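Trernen Motion Planning Stack: Speaker Notes
Presenter: Kristine Dimaculangan, Maltgate
Planning and control session, 2024-02-08

Slide 1. Opening
Thank the session chair. State that the work was carried out jointly with Mayuree Sitthichai, who wrote the collision checker and will take questions on it. The talk covers the planner, the controller interface and the replay tool. Perception is outside its scope.

Slide 2. The problem
Tasks inside a basin are difficult for a sampling planner. The walls leave a narrow approach from above, and the faucet removes part of that approach. Our earlier release treated the sink as a solid block with an allowed zone on top. That was safe, but it rejected many valid grasps near the corners.

Slide 3. Change to the collision model
The basin is now stored as five thin slabs, four walls and a floor. The faucet is a chain of capsules. Every arm link is checked against both, including the forearm, which the earlier release tested only at its two ends. Pause here, as this point drew the most questions at the June review.

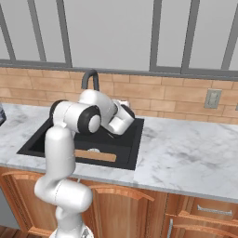 Why does the planner check the whole forearm when only the gripper enters the sink?
The forearm passes over the basin at a low angle during a reach to the back, and a path that is clear for the gripper can still bring the forearm into the faucet.

Slide 4. Results in simulation
The test set holds 464 reach requests in rendered kitchens. Median planning time fell from 98 milliseconds to 50. In 18 requests the planner returned no path. We reviewed each of these by hand, and most had a goal pose inside a wall slab, placed there by our own goal sampler. The sampler fix is in the Kallerlow branch and has not been merged.

Slide 5. Replay tool
Nyamweya records the joint states, the planner seed and the collision model version for every run. A failed run can be opened at any time step and planned again from that state. Show the short clip. If the clip does not load, proceed to Slide 6.

Slide 6. Limits and next steps
Objects resting in the basin are modeled as boxes with a fixed margin. Long, thin items are handled poorly under this rule. Contact with the basin floor is not modeled. Refer questions on mesh-based checking to Ms. Sitthichai.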